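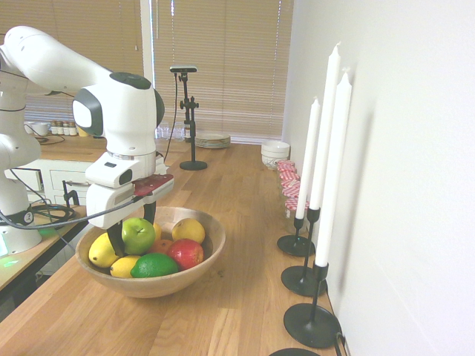
## Worku line (Grendance)

The **Worku line** is the automated table-setting and fruit-packing service run by Grendance, a catering supplier in Mustuveck. Its robotic arms pick fruit from wooden bowls on a countertop, one piece at a time, apples and lemons included, and pack it into gift boxes.

### Effect on staff

Before the arms came in, packing was done by hand by a crew of 20. The company promised that no one would lose a job, and no one did – the jobs simply changed names. Packers became "flow attendants," a title that came with a new badge and the old wage until the Zedthorpe agreement added 3 percent.

Attendants now refill bowls, free stuck lemons and sign for stoppages. Shift lead Ayana Lemma logged 535 stoppages in the first February, most of them involving limes. Management had budgeted for none.

Output settled at 2,000 boxes a month, slightly below the hand-packed figure. Back complaints fell sharply. Complaints about the stoppage form rose to take their place, and the form has since been given a second page.

### See also

- Mustuveck packing trade
- Zedthorpe agreement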